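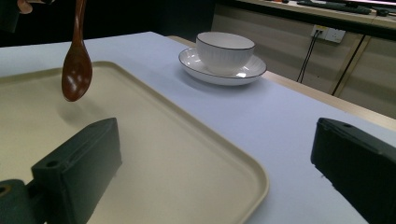
Lorente wrote in after the February round to say the table-setting shifts were the part worth coming back for, and asked if we would be running them again. We are. Wuvwood is taking on table and tray assistants for its Gondau rooms, starting 16th September.

Table and Tray Assistant (part-time, fixed term)

The work is setting and clearing small tables: spoons, cups and saucers, trays, table cloths. You will lay a place from a card, check it, clear it back to the tray, and set it again a different way. A shift is mostly the same few steps repeated with different pieces. Some people find this restful and some find it dull, so please think about which one you are before you apply.

Shifts and pay

There are 39 shifts in the term and each assistant is expected to work at least 30 of them. Pay is 1,250 for the full term, paid in 2 equal parts, one at the midpoint and one after the last shift. Anyone who leaves early is paid for the shifts they have worked. Lunch is not provided. There is a kitchen you can use, and tea and coffee are free.

What you will do

- Put cloths on the tables and smooth them out before the first setting
- Place cups on their saucers and spoons where the card shows them
- Carry trays between the table and the sink
- Wash and dry everything at the end of the shift and put it back on the correct shelf
- Write down anything chipped, cracked or missing on the sheet by the door

What we ask for

You need to be 18 or over and able to stand for most of a shift, with breaks. You should be comfortable handling china and able to follow a written card without much help. Restaurant or catering work is useful but we do not require it. Left-handed applicants are welcome, and we have cards drawn up both ways.

Please wear flat closed shoes and short or rolled sleeves. Rings and bracelets come off before you start. Lockers are in the hallway, bring your own padlock.

Getting here

The rooms are on the ground floor of the Draltitard building. Use the side entrance, the front door is kept locked. There is bike parking in the yard but no car parking on site.

How to apply

Send a short note with your name, the shifts you could not work, and any table or kitchen work you have done before. We do not need a resume. If you worked in the February round, say so and you can skip the trial shift. Everyone else will be asked in for one paid trial before we confirm a place.

Search jobs Enter keyword Go

Contact Wuvwood | Copyright Wuvwood, all rights reserved | Back to top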